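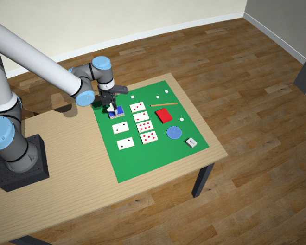 Blažena Hubáček @blazenah
My grocery store is trying to sell me a loyalty plan again. It's called Haugen Plus, it costs $19 a month, and the sign by the carts says members "save up to $244 a year."

Up to. So I did the math on the receipt at the register, and 19 times 12 is 228. If I am the luckiest shopper in the county I come out 16 bucks ahead. For a year of coupons.

I asked the kid at the desk what a normal member saves. He said a lot. I asked if he had a number. He gave me a pen with the store name on it.

Also the "member price" on coffee is what the regular price was in April. I know because I keep receipts, and yes, I am that person.

A free trial would be fine, except you have to put a card on file and cancel by phone. Signing up takes one tap. Canceling has office hours. I don't buy that this is an accident.
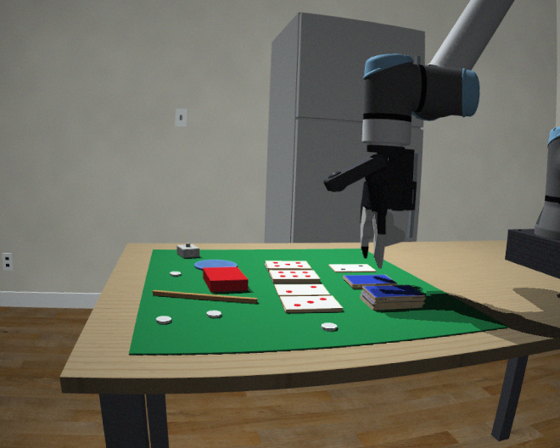 Loyalty plans work on me the same way they work on everyone, which is why I don't trust myself near them. You get a few points and start shopping for the points. It's like sitting down at a table with threes and sixes showing and some cards still blue side up — you keep thinking the good ones must be in there. Maybe they are. I'd want to see them before I pay $19.

My sister-in-law swears by hers. She saved 6 dollars on laundry soap last week and bought a second one she had no room for. So what did she save?

Somebody is going to reply that the delivery is worth it. I live 10 minutes away on foot. I'll carry my own onions.

Anyway, if you're a member and have a full year of statements, post the totals. Fees included, please.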